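Zwischenbericht an die Stiftung Sindeck, Stand 16. Feb. 2018
Vorhaben: Seifenspenden für Notunterkünfte, Standort Drernalo

## Stand der Verteilung

Bewilligt waren 1000 Hygienepakete, ausgegeben sind 80. Das liegt weit unter Plan, und ich rechne nicht damit, dass wir den Rückstand bis März aufholen. Die Unterkunft Ikden nimmt zwar ab, will aber keine Einzelpakete mehr, weil der Platz in den Zimmern fehlt. Im Antrag stand, der Bedarf sei »in allen Häusern gegeben«. Eine Abfrage, auf die sich der Satz stützt, habe ich in den Unterlagen nicht gefunden.

Zum Paket gehört neben Seife und Handtuch eine Seifenschale.
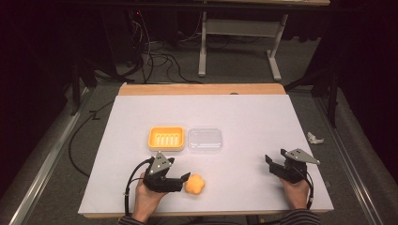

## Kosten

Die Firma Dlamini hat den Transport zum zweiten Mal verteuert. Ein Gegenangebot liegt vor, es gilt aber nur bei Abnahme der Gesamtmenge - und gerade die ist fraglich. Zwei von acht Rechnungen sind noch strittig, beide betreffen Lagergebühren. Ich habe sie nicht freigegeben und möchte das auch nicht tun, bevor der Mietvertrag für das Lager in unterschriebener Fassung vorliegt.

## Wirkung

Im Antrag ist von »nachhaltig verbesserter Handhygiene« die Rede. Woran man das merken soll, steht dort nicht. Die Rückmeldebögen fragen nach Zufriedenheit, und zufrieden ist fast jeder, der etwas geschenkt bekommt. Für einen Nachweis taugt das meines Erachtens nicht.
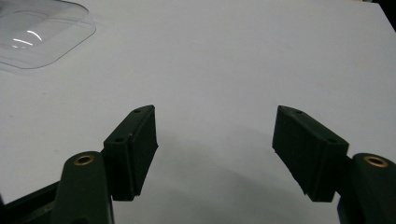 Kaja Petrauskas hält dagegen, die Bögen seien nie als Nachweis gedacht gewesen, und wer in den Häusern nachfrage, höre sehr wohl, dass die Seife benutzt werde. Das mag sein. Aufgeschrieben hat es bisher keiner, und in den Schlussbericht kann ich es so nicht übernehmen.

## Nächste Schritte

Shireen Ngcobo klärt mit Ikden, ob eine Sammelausgabe an den Waschräumen möglich ist. Bei festen Stücken wären Schalen mit Ablauf nötig.

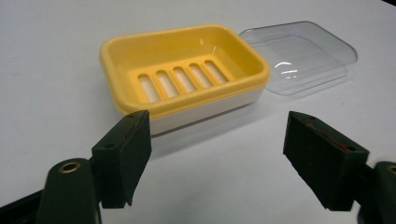 Flüssigseife wäre einfacher auszugeben, ist im Kostenplan aber nicht vorgesehen und müsste umgewidmet werden. Den Antrag dazu stelle ich erst, wenn Ikden schriftlich zugesagt hat. Bis dahin bitte ich, die zweite Rate zurückzuhalten.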